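Who is bound by a vote

I have been reading about majority rule again, mostly because of the allotment dispute in Zilluswood, and I want to set down where I have got to before I forget it.

The allotment association has 235 members. In September it voted to raise the yearly charge to pay for a new water pipe. 164 members voted for it. The rest voted against or stayed at home, and they now have to pay as well. A few of them say they never agreed to anything and that the vote has nothing to do with them.

The usual reply is that they agreed when they joined. I think this is partly right. If you join a club whose rules say that charges are set by vote, you have accepted the rule, and you can leave if you dislike the result. Leaving an allotment is still a real loss if you have spent years on the soil, but it can be done.
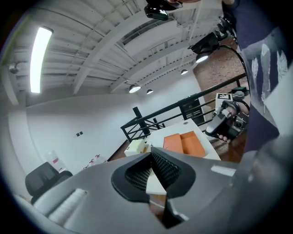
Does being outvoted mean your consent has been ignored?
It depends on what you consented to. Agreeing to a way of deciding is different from agreeing to each decision, and most groups only ever ask for the first.

The harder case is a town or a country. I didn't join mine. I was born in it, and moving out costs far more than giving up a shed and some rhubarb. Plarlow council can put up my parking permit and I can't hand the street back. Writers who rest everything on consent tend to pass over this quickly, and the ones who reject voting altogether make a great deal of it.

My own view is that the size of the exit cost should limit what a majority may decide. A club of 300 that is easy to leave can vote on nearly anything within its purpose. A town should leave more alone. I don't have a neat rule for where the line goes, and I distrust the people who do.
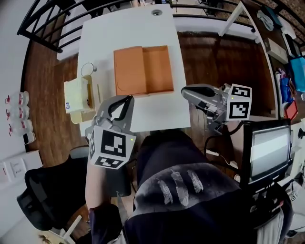
Drirkex
Writer and editor of this blog

One objection I take seriously is that private owners also make decisions that bind people who never voted. If one landlord owns 900 flats in a small place, tenants have about as much say over the stairwell as I have over my permit. They can move, in theory. I used to think the word "market" settled this, and I no longer do. Next I want to go back to the chapters on property, which I read too fast the first time.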